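Ticket 604: alpha letters missing from kit download
Opened by: Boglárka Gulyás
Shop: Lusosel digital scrapbooking
Status: solved

Hi, me again! I bought the Cestasitz winter kit last night (gorgeous, by the way, the snowy papers are just my thing) and I can't get the alpha to work. The papers and journal cards came through fine, all 36 papers are there, but the alpha folder stops at the letter M. I need an N quite badly, as I'm doing a page for my nephew Norbert!

What I've tried so far:

Downloaded the zip again, twice. Same thing both times, stops at M.

Opened it on my husband's laptop in case mine was being daft. The folder looks the same there.

Emptied the downloads folder, restarted, had a cup of tea, tried once more. No luck.

The product page says the whole kit is 69 MB and mine comes out quite a bit smaller, so I'm guessing something's dropping off the end. I did the Thaler kit in January with no bother at all.

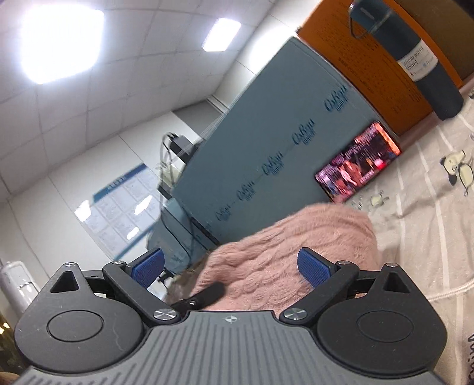
Reply from Tamás Boros, 10.15 am

Hi Boglárka, sorry about this, and thanks for checking the size, that saved me a job. I've had a look and your order was still pointing at an old copy of the zip, from before the designer added the second half of the alpha. I've swapped it over and reset your download count. Could you try the link in your account again? Don't use the one in the email, it'll still fetch the old copy.

Reply from Boglárka Gulyás, 11.40 am

Got it! N to Z all present, plus the punctuation (I hadn't even realised there was punctuation). One more niggle while I've got you: the little word tags open in my program looking tiny next to the papers. Have I done something silly?

Reply from Tamás Boros, 12.05 pm

Not silly at all. Check the resolution on your blank page. If it's set to 1,000 for some reason, the tags will look like crumbs. Put it to 300 and drag them in again.

Reply from Boglárka Gulyás, 12.30 pm

It was on 1,000, I must have changed it when I was fiddling with the Modier template. All sorted now, page nearly done, please close this one. Thank you!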